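Gavrilă 室内小车：仿真图像数据与说明

gavrila-room 是 Gavrilă 小车项目的仿真数据部分，和车体代码放在同一个仓库里，目录为 sim/room。车是在家里和 Britside 共享工坊之间断断续续做出来的，底盘、云台、驱动接线见 hw/ 目录下的文档，本文只在影响数据的地方提到硬件。

数据用途：训练和检查车上的地面分割与墙脚线检测。小车没有激光雷达，避障依赖单目相机和前保险杠的触碰开关，所以墙与地面的交界线必须在图像里找得稳。实拍数据标注太慢，先用仿真房间把流程跑通，再用少量实拍图微调。

总量为 4,000 帧，分成 8 段轨迹，其中 3,000 帧用于训练，其余用于验证。划分按轨迹进行，同一段轨迹的帧不会同时出现在两边。测试集另放，为实拍，不在这个目录里。

房间模型来自我们自己搭的 Zavov 场景包：白色墙面带喷涂颗粒纹理，暗红色地面，墙上挂风景画，家具靠边。场景包的材质以能区分墙、地、家具为准，没有按真实反射率调过。

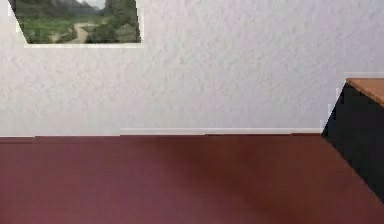
Irja Partanen
仓库维护，仿真与感知部分

一、状态

当前版本可用，接口还会改。车体控制部分由 Marek Rusnák 维护，驱动板固件由 Ekrem Polat 维护，两者的问题请提到各自目录下的 issue 标签，不要混在数据标签里。数据格式在下一个大版本之前不会动，除非发现标注错误。

已完成：
房间渲染与轨迹回放
语义标签导出
相机位姿导出
地面分割基线
墙脚线拟合基线

未完成：
云台抖动模型
滚动快门模型
家具腿之间窄缝的可通行标注
夜间光照

二、硬件对应关系

仿真相机按车上的实物设置。实物是一只 USB 定焦模组，装在两轴舵机云台上，云台再装到底盘前部的铝板。铝板上有一排长孔，相机高度可以调，数据里取了 3 个高度，在配置文件里记为 low、mid、high。low 对应相机贴近底盘顶面，high 对应加装立柱以后的位置。日常行驶用 mid。

云台俯仰和偏航都会在轨迹中变化，因此部分帧以墙面为主，部分帧以地面为主，也有从家具上方斜着看下去的帧。后一种只出现在 high 轨迹里，渲染时立柱按加长版计算。不要假设地平线在图像中部，也不要假设画面底部一定是地面。早期版本的分割网络就是吃了这个假设的亏，把靠近镜头的桌面全部判成了地面。

驱动板为 Bovetti，双路有刷电机，串口指令。仿真里不模拟驱动板，只模拟其输出的轮速，限幅和斜坡与固件一致。固件改了斜坡参数的话，sim/room/config/drive.yaml 也要跟着改，否则轨迹回放的转弯半径会与实车对不上。

供电与感知无直接关系，但有一点会影响实拍：舵机和相机共用一路降压时，舵机起动瞬间相机会掉帧。把两者分开供电后问题消失。仿真数据没有掉帧，帧序号连续。

三、目录结构

sim/room/config/ 相机、驱动、光照的配置
sim/room/scenes/ Zavov 场景包，房间与家具的网格和材质
sim/room/tracks/ 轨迹文件，每段一个
sim/room/frames/ 渲染出的彩色图
sim/room/labels/ 语义标签，单通道
sim/room/poses/ 每帧相机位姿
sim/room/tools/ 渲染、导出、检查脚本
sim/room/baseline/ 基线训练与评估代码

frames 和 labels 体积大，没有直接进 git，用仓库里的 fetch 脚本取。脚本会校验每个文件的散列值，不一致就删除重取。手工拷贝的话请自己跑一遍 check。

四、安装与运行

需要 Python 3，依赖写在 requirements.txt 里。渲染部分需要能离屏运行的 OpenGL，基线训练部分需要 PyTorch。只看数据的话两者都不必装，读图和读位姿的脚本只依赖 numpy 和 Pillow。

取数据：
python tools/fetch.py --set room

检查：
python tools/check.py --frames frames --labels labels --poses poses

重新渲染一段轨迹：
python tools/render.py --track tracks/mid_a.csv --scene scenes/room.json --out frames/mid_a

导出标签：
python tools/export_labels.py --track tracks/mid_a.csv --out labels/mid_a

render 和 export_labels 必须用同一个场景文件。两边场景文件的散列值会写进输出目录的 meta.json，check 会比对。比对失败时不会自动修复，只报告目录名。

在没有显示器的机器上运行 render，需要先设置离屏后端，变量名和可选值写在 config/render.yaml 的注释里。不同后端输出的像素会有细微差别，主要集中在物体边缘。发布的数据全部出自同一台机器、同一后端。

五、数据格式

彩色图为 PNG，无损，三通道。文件名由轨迹名和帧序号组成，序号补零。没有做白平衡和伽马以外的后处理。

标签为单通道 PNG，像素值即类别。类别如下：

背景与未定义
地面
墙面
墙脚线
门
墙上挂件
家具
织物
可移动小物

类别编号以 config/classes.yaml 为准，代码里不要写死。墙脚线单独成类，目的是让拟合步骤直接取这一类的下沿。门框归入门，画框连同画面归入墙上挂件。台灯、扁平物件之类放在桌面上的东西一律归入可移动小物。椅子算家具，搭在家具上的毯子和罩布算织物。

位姿为 CSV，一行一帧，字段依次为时间戳、位置、四元数。坐标系右手，Z 轴朝上，原点在房间一角的地面上。四元数顺序为 w 在前。曾有人按 w 在后读取，画出来的轨迹看着还算正常，云台角却全错，检查脚本里为此加了一项，用首帧的已知朝向核对。

轨迹文件记录底盘位姿、云台角和相机高度档位，相机位姿由它推出。推导代码在 tools/kinematics.py，和车上运行的是同一份。

六、轨迹

每段轨迹都由手柄遥控录制得到，录的是手柄输入，再交给仿真回放。这样做的好处是操作习惯和实车一致：起步偏急，转弯前会停顿，靠近家具时反复修正方向。纯随机轨迹也试过，覆盖更均匀，但训练出来的网络在实车上表现更差，贴墙行驶时尤其明显。

录手柄的主要是 Leena Leinonen 和 Martti Lahtinen。两人的风格差别较大，Leena 的轨迹贴边多，Martti 的轨迹多在房间中间转圈。按人划分训练和验证会让验证指标明显下降，因此评估时建议把两人的轨迹分开报一次。轨迹文件头里有 operator 字段。

贴近家具的片段中，家具侧面常常占去画面一侧，与地面之间的对比度很低。深色柜体和它投在暗红色地面上的影子几乎连成一片，人工看也要放大才能找到交界。标签由网格直接生成，在这些位置是准确的，但不要期望网络能达到同样精度。评估脚本提供 --ignore-dark 选项，可以把亮度低于阈值的交界像素排除。报告结果时请写明是否开启。

七、渲染设置

抗锯齿关闭。斜向的边缘，包括墙脚与地面交界、家具侧板边缘，会出现阶梯状锯齿。这是有意保留的设置：打开多重采样以后，彩色图边缘变软，而标签图不能做同样的处理，两者在边缘处不再一一对应。想要平滑边缘的，可以自己以更高分辨率渲染再下采样，标签用最近邻。

光照由一盏面光源和环境光组成，阴影为软阴影。光源位置随轨迹固定，段与段之间不同。没有模拟窗外光，也没有镜面反射。实拍时地面若有反光，仿真训练的网络会把反光区域误判为墙面，这是目前从仿真迁移到实拍的主要误差来源。

墙面颗粒纹理使用法线贴图，距离近时细节足够，距离远时会出现轻微的摩尔纹。对分割影响不大，对依赖特征点的视觉里程计影响较大。用这批数据跑里程计的人请注意，白墙上能跟到的点大多不可靠，画框角和门板凹线上的点要好得多。

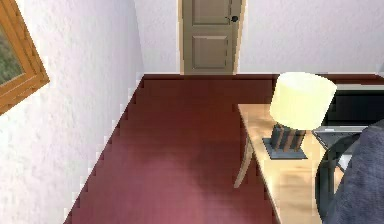

纹理贴图以较低分辨率保存，目的是控制显存占用，工坊里那台旧机器也要能渲染。需要更细的贴图可以替换 scenes/textures 下的同名文件，UV 不用改。替换后 meta.json 的散列值会变，请不要把重新渲染的结果和发布版混用。

八、桌面高度与误检

地面分割有一类误检值得单独说明。浅色木质桌面从上方看时，是一块平整、纹理弱、延伸到画面底部的区域，几何上和地面很像。基线网络在颜色通道被随机扰动之后，会把这类桌面判为可通行。小车实际到不了桌面上，但规划器不知道这一点，会给出一条穿过桌子的路径。

处理办法分两步。第一步在训练时降低颜色扰动的幅度，保留暗红与浅木色之间的差别。这会削弱网络对其他地面颜色的适应能力，换房间时需要补充数据。第二步在规划前利用相机高度和俯仰角做一次几何检查，把分割为地面的像素反投影到地面平面，凡是连通区域没有接触到底盘前方已知地面的，一律丢弃。第二步单独使用时也能去掉大部分误检，但在桌沿恰好与地面区域相接的视角下会失效。

几何检查的代码在 baseline/ground_check.py。输入是标签概率图和位姿，输出是布尔掩码。运行在车上时位姿来自轮速积分，俯仰角来自舵机指令值，没有反馈。舵机有回程间隙，指令值与真实角度之间有偏差，所以阈值放得比较宽。仿真里可以用真值位姿，把阈值收紧之后比较两种情况，差别就是回程间隙的代价。

九、基线

分割基线为一个小型编码解码网络，宽度按车上单板机的能力选取。输入缩小后送入，输出再放大。实车上以每秒 8 帧运行，够用，车速本身不高。换更大的网络在验证集上有提升，在车上跑不动，未保留。

墙脚线基线先取墙脚线类的下沿像素，再做分段直线拟合。家具遮挡处会断开，断口两侧的线段若方向一致则合并。墙角处应得到两条线段，拟合程序有时会用一条弧度很小的折线糊过去，原因是候选点在角附近太密。已经加了按长度重采样的步骤，情况好转，没有根除。

训练：
python baseline/train.py --config baseline/seg.yaml

评估：
python baseline/eval.py --config baseline/seg.yaml --split val

训练默认固定随机种子。同一台机器重复训练，结果一致；换显卡型号后有小幅差异，排查过，来自卷积算法选择，不打算处理。

十、标定

仿真相机无畸变。实物相机有明显的桶形畸变，使用前必须先去畸变，再送入由这批数据训练的网络。标定板打印后贴在硬纸板上会翘，边缘误差很大，后来改贴玻璃。标定步骤和脚本在 hw/calib，拍摄时关掉自动对焦和自动曝光，云台断电并用扎带固定。

相机更换过支架或者拆下来过，就要重新做外参。外参只需要相机到云台转轴的偏移，量一次尺再用脚本微调即可。脚本要求小车正对一面平墙，沿墙面法线方向后退，途中不能转向。地面不平的地方做不出来。

十一、已知问题

low 轨迹里有少量帧相机穿入家具网格，画面大面积为单一颜色。check 会列出帧号，默认不参与训练。碰撞体比显示网格略小造成，修复要重录，暂时搁置。

织物网格是静态的，褶皱不随碰撞变化。织物下沿有时与地面之间留有一条缝，标签把缝里的像素标成地面，严格来说没错，对规划没有意义。

画框网格和墙面之间距离过小，远处视角下可能出现深度冲突，表现为画框边缘闪烁。标签以同一深度缓冲生成，因此彩色图与标签一致，但相邻帧之间不一致。做时序平滑的人需要留意。

细桌腿在远处只占很窄的一条，输入缩小后常常消失。基线网络对桌腿的召回率低，实车靠触碰开关兜底。加权损失试过，桌腿召回上去了，踢脚处误检也跟着上去。

轨迹文件使用 CRLF 换行，录制端在 Windows 上运行。读取脚本已兼容，自己写解析的请处理。

十二、不适用的用途

这批数据只有一套房间，材质和布局变化有限，不适合作为通用室内分割的训练集，也不适合比较不同网络的优劣。验证集和训练集同处一室，验证指标偏高。不要用它来决定小车能否在无人看管时运行。楼梯、门槛、地毯翘边均未覆盖，有台阶的地方请另加悬崖传感器。

数据中没有人和动物的类别。实拍时有人走进画面，网络会把人分到家具或未定义，二者都按障碍处理，这一行为没有经过专门测试。

十三、贡献

新增轨迹请附上手柄原始记录，只交渲染结果的不收。轨迹命名沿用高度档位加字母的形式，提交前跑 check。新增场景请说明网格和贴图的来源，来源不明的不合并。

改类别表之前先开 issue。一月份改过一次，把画框从墙面里拆出来，旧权重全部作废，车上的配置文件又漏改，花了不少时间才发现输出通道错位。现在权重文件里会写入类别表的散列值，加载时核对，不一致就拒绝启动。

代码风格不做强制，变量名写清楚单位，角度一律弧度，长度一律米。固件侧用的是毫米和度，转换只在 drive_link.py 一处进行，别处不要再转。

十四、许可

代码为 MIT 许可。渲染图、标签和轨迹为 CC BY 4.0，引用时写仓库名和版本号即可。Zavov 场景包中的自制网格同样按 CC BY 4.0 发布，各贴图的来源列在 scenes/SOURCES 里。

十五、变更

2019年5月5日
重录 high 轨迹，立柱加长。
位姿导出增加首帧朝向核对。
几何检查从规划器移到 baseline 目录。
墙脚线拟合增加按长度重采样。
删除旧的随机轨迹，仍可从历史版本中取得。

更早的变更见 git 日志。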